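Sirnico Ends Long Wait as Kuusk Defense Holds Firm

Filed under: Soccer / Club Features

Sirnico will play in the top division next season for the first time in the club's history. A scoreless draw at Statwood in the final match of the spring schedule gave the team the one point it required, and goalkeeper Deividas Žukauskas completed a run of 363 minutes without conceding. 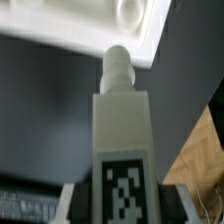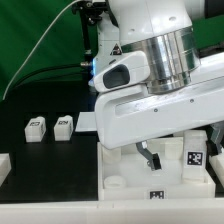 White plastic tray, seen in both views.

Head coach Kristaps Vasiliauskas, who joined from Prendutov two years ago, credited the back line. "We asked the defenders to stay close together and to be patient," he said. "They did that in every match after the winter break."

The figures support him. Sirnico allowed only 6 goals away from home, the fewest in the division, and Žukauskas played all but one match. Attendance also rose – the final home game, against Kuusk, drew 1344 spectators to a ground that held crowds of 600 when Vasiliauskas arrived.

The club expects to keep most of its squad. Two midfielders are out of contract, and talks with both are under way. Preseason training begins in August, with a friendly at Prendutov to follow. Season ticket prices will remain unchanged for current holders.

Last updated: 4:15 p.m.

We use cookies to improve your experience on this site. By continuing to browse, you agree to our cookie policy.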